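Home Docs Data Demos Changelog Contact

# Homen Open Day Set

Wrist-view frames and joint logs recorded during the July open day at the Kidia hall

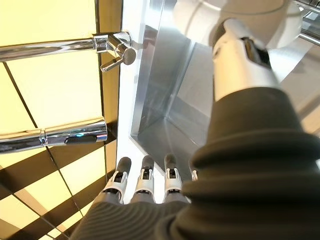

We opened the hall for one long day, put a humanoid arm in front of a wall of fixtures, and let visitors watch it work from close up. What a day! The queue at the demo stand never really went away, and the best questions came from people who had never seen a robot hand before. A lot of them asked why we bother with a wrist camera when there is a perfectly good view from the side. One look at the feed usually answered that: you get the backs of the fingers, the gloved palm, and right ahead of the fingertips the steel niche, with the chrome rails off to the left against the glowing yellow panels. That view is what this release is made of, and we are very happy to finally share it.

## What you get

- 821 episodes, each one a single attempt at a task
- 2521 still frames picked from those episodes for labeling
- Joint positions for the arm and hand, logged at 100 Hz
- A short text note for each episode, typed in by whoever was running the stand
- A success flag (yes, no, or unclear)

The stills are plain JPEG files. Joint logs are CSV, one file per episode, with the column names in the first row. We thought about a fancier container format and decided that most people who write to us want to open things in a spreadsheet first.

## Tasks

There are eight tasks in the set. They go from very easy (move the hand to a named spot and hold still) to the one the crowd loved most, which was reaching into a tight space and coming back out without touching the sides. Visitors could pick the next task from a stack of cards, so the counts per task are uneven. The reaching card was picked again and again, and we left it that way. If you need balanced classes, use the list in `splits/balanced.txt`.

Each episode starts from one of the rest poses in `poses.csv`. Between episodes the arm went back to rest under its own control, and those return moves are not in the logs.

## How the demo ran

One person drove the arm with the Honkanen glove controller, one stood by the stop button, and one talked to the visitors. We swapped roles through the day, so you will find several driving styles in here. Some of us are slow and careful. Some of us are really not! The `driver` column holds a letter for each person, nothing more.

We had a mix of school groups in the morning and a bigger, louder crowd after lunch. By 4 pm the drivers were getting tired and the motions get a bit rougher – good news if you want variety, less good if you want clean paths. The `hour` column lets you filter on this.

## Labels

The stills were labeled in Jemum, by the same people who ran the stand. Every frame has a coarse tag for where the hand is (far, near, or inside the target area) and a tag for how the fingers are held. "Extended" means all visible fingers are mostly straight. "Curled" means at least two are clearly bent. Anything in between is "mixed", and that tag is the one we argued over the most. Fingers hidden by the wrist or the sleeve were not judged.

## Things to watch for

- Shiny metal shows up a lot, with bright streaks and reflections. Depth estimates made from single frames will struggle.
- The sleeve at the wrist can hide part of the hand, mostly the little finger side.
- Clock drift between camera and joint log was fixed with a constant offset per session. It is good enough for labels and probably too loose for fine contact work.
- Episodes marked "unclear" are mostly ones where the driver stopped early to answer a question. Please don't count them as failures.

## Privacy

Episodes with a visitor's face in view were taken out before release. There is no audio. If you spot something we missed, write to us through the contact page and we will pull the file.

## Getting started

Unpack the archive, then run:

 python check_files.py
 python show_episode.py --id 8

The second command plays one episode with the joint traces underneath. Episode 8 is a nice first one, with a slow driver and a long reach. The scripts only need Python and the packages in `requirements.txt`.

## Next time

We want to do this again, with a second camera and more cards in the stack. Several visitors asked to drive the arm themselves, and we are working out how to do that safely. Suggestions for tasks are very welcome – open an issue and tell us what you would like to see the hand try.

8 comments 100 shares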